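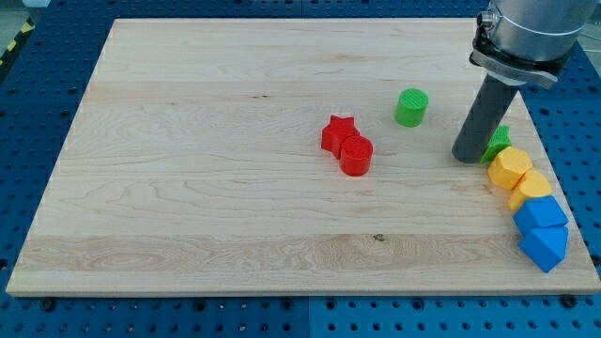 *Block sorting cell: maple board, pushing rod and the colored blocks.*

**Palomino cell -- fault review meeting**
26 May 2020

**Attending:** Yvette Boychuk (chair), Femi Adeyemi, Qianru Tan, Géza Fekete
**Apologies:** Chidubem Oyelaran (sent notes, read out under item 2)

**1. Last meeting**

Minutes from April accepted with one fix: the spare rods are on order from Plastex, not Drukurum. Géza to correct the parts list.

**2. The rod contact fault**

Femi went through the logs, and they are a great read! In the overnight run of 100 pushes, the arm stopped itself on push 57 with a force limit error. The rod had come down onto the board and kept pressing before the limit tripped. Same error on a short repeat the next morning, this time after 18 pushes. Both stops were clean, no one was inside the floor markings, and the limit did just what we set it to do. Yvette asked that this be recorded as a safety event anyway, and everyone agreed.

Chidubem's notes: he found the clamp on the wrist had let the rod slip down a little. The controller still believes in the old tip height, so every low push is lower than planned. He marked the rod with a paint pen at the clamp line and ran it slowly by hand. The mark moved. Very happy to have caught it this way.

Qianru asked if the board could be part of it. Maple moves with the weather and ours is only held at the edges. Géza will put a straightedge and feeler gauges on it. If it has cupped, then the single height we use for the whole board is wrong too, and we have two problems to enjoy.

**3. Blocks bunching up**

Related, we think. Qianru has been watching how the blocks end up when a push goes wrong, and she had lots to share. When the rod drags, it doesn't let go of a block where it should, and the next one gets shoved into it. She is seeing chains of blocks touching each other toward the right side, with mixed colors in one chain, and then the planner treats the chain as one object and gives up. Stars are the hardest for it to pick out when the rod is in the way.

Femi would like a rule that the arm lifts and backs off before any new look at the board. Good support for this. Yvette is fine with it as long as the lift height is checked against the Modex settings first -- the old value was for a shorter tool.

Some talk about whether to round the edges on the next set of prints. Left for another day.

**4. Restart**

No unattended runs until the clamp is sorted. Supervised runs may go ahead at reduced speed, with someone at the stop button the whole time. Once the new clamp is on, we repeat the full 100 pushes in daylight, and the paint mark gets checked before and after.

Yvette thanked Femi for leaving everything in place and calling her before touching it. Please do the same next time, even if the fix looks easy.

**5. Actions**

- Chidubem: fit clamp with a locking collar, re-measure tip height
- Géza: check board for flatness, correct parts list
- Qianru: send her notes on the chains to all
- Femi: write the lift-and-back-off rule, file the safety event form
- Yvette: confirm lift height, sign off restart

**6. Any other business**

Géza has a bag of spare bolts for the table if anyone is short. Next meeting once the daylight run is finished; Yvette will send a time.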